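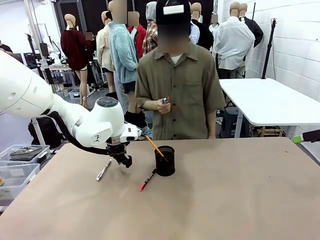 6. Setting Up Voicemail on the Carnau Desk Telephone

6.1 Before you begin
Connect the telephone to the network outlet and wait until the display shows the time. The temporary PIN is printed on the card supplied with your extension number.

6.2 First-time setup
1. Lift the handset and dial 761.
2. Enter the temporary PIN, then press the pound key.
3. Enter a new PIN of six digits and press the pound key. Enter it a second time when prompted.
4. State your full name after the tone and press 1 to save.
5. Record a greeting, or press 2 to keep the standard one.
6. Hang up. The message lamp turns off when setup is complete.

Note: Extensions beginning with 2000 are shared lines. Their greetings may be changed only by the line administrator.

CAUTION: Three incorrect PIN entries will lock the mailbox. Messages already stored are kept, but they cannot be played until the PIN is reset.

6.3 Resetting a PIN
Call the Telephone Office at extension 2572 and ask for Jana Kröger or Deepak Maurya. Requests by e-mail are not accepted.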